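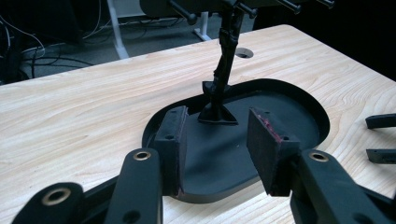
Fig. 1. Black oval tray on a light wood tabletop.

Where Do People Put Their Keys? Clutter and Lost Items in Shared Apartments
Ha-rang Maeng and Nayeli Villanueva
Draft report, Mon 13 October

Why we did this
Both of us live with roommates and both of us lose stuff. Keys mostly. We wanted to know if having one set place for small things changes how long people spend looking for them. Started planning in April, then sat on it all summer.

What we did
Asked eight people living in the Noncombe apartments to keep a search diary for four weeks. Every time they had to look for keys, a wallet, a bus card or earbuds, write down what it was and how long it took. First two weeks, change nothing. Last two weeks, pick a drop spot near the front door and use it. Could be a tray, a bowl, a hook, whatever they already had. No buying things.

Diaries were on paper. We tried a shared spreadsheet first but people forgot to open it. Paper taped to the fridge worked better.

What we found
Most people wrote fewer entries after picking a spot. Keys improved the most. Earbuds hardly at all – they end up in pockets and bedding and never make it to the door.

Bowls and trays got used more than hooks. One person said a hook takes aim. But flat surfaces fill up. By the last week several drop spots also had mail, receipts, and hair ties in them, and one diary has the line "lost keys IN the bowl."

Roommates matter more than we expected. If one person moved the tray to eat dinner, everybody's habit broke for a day or so.

Problems
Small group, all students, all one building. People may have just gotten tired of writing things down, wich would look the same as losing less. Search times are guesses, nobody used a timer. Two diaries had missing days and we left them in anyway.

Next time
Longer diary, and a group that never picks a spot so there is something to compare too. Also ask about roommates at the start. Nayeli has the paper diaries, Ha-rang typed up the totals. Tables go in the appendix once we fix the column headings.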